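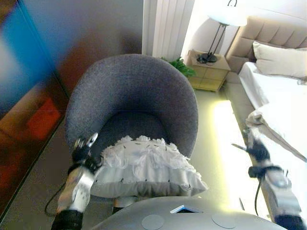

**How much should a small guesthouse budget for a robot that does room reset, beyond the purchase price?**

Plan for the price of the machine plus one year of service, spare gripper fingers and staff hours for setup. The machine alone is the easy number to get.

---

**linen_and_keys** wrote:

Good evening to all. I manage a guesthouse with 10 rooms and the owner wants a plan for a two-arm robot by October. Until now I have two offers, one from Mallenar and one from Cukura. The work would be light things: cushions back on chairs, pillows straight on the bed, items picked up from the floor. No bathrooms.

Mallenar wants to lease, 794 per month, service included. Cukura prefers to sell, and the service contract is a separate paper which I still did not receive. Which one is more safe for a first year?

---

**bullen_user** wrote:

Lease. We bought a Bullen unit for our corridor deliveries and I regret the buying part, although the machine is fine. The second year of service was never written in our budget, and I had to go to the owner and ask for it. It was not a pleasant talk.

---

**tallyho83** wrote:

I don't agree. 794 each month is 9,528 for the year and at the end you own nothing. If Cukura gives you a fair service paper, buying can be cheaper already in the second year. Ask them for it in writing before you compare anything.

Also ask both what counts as "service". In our offer the gripper fingers were "consumables" and we would pay for each one.

---

**linen_and_keys** wrote:

Thank you, I did not think about the fingers. I have written to both.

One more thing I should explain about our rooms, maybe it changes the answer. They are furnished like a home. Beside the bed there is a small table, then an armchair with a loose cushion, and the carpet is light gray.

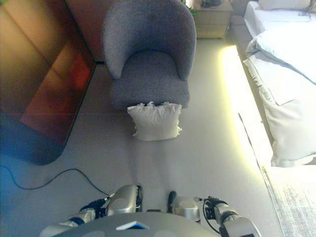 My housekeepers need 4 minutes for the small things in such a room, when the guest was tidy. So the saving in hours is not big, and I must be careful what I promise to the owner. I would put the robot in the plan as help for the afternoon, when we have too few hands, and I would not cut any person's hours in the first year.

---

**bullen_user** wrote:

That is a reasonable way to present it. Put also a line for the room itself. We had to change lamps and move furniture in several rooms so that the machine could pass, and this money came from my maintenance budget.

---

**tallyho83** wrote:

On this we agree :) Measure the space between bed and chair in your smallest room and send the number to both sellers. Uibo refused us for this reason, and I respected them for saying it early.

---

**linen_and_keys** wrote:

Mallenar answered: fingers are included, cables are not. From Cukura still nothing. I will ask Mallenar for a trial month in one room before I sign, and measure the smallest room tomorrow morning.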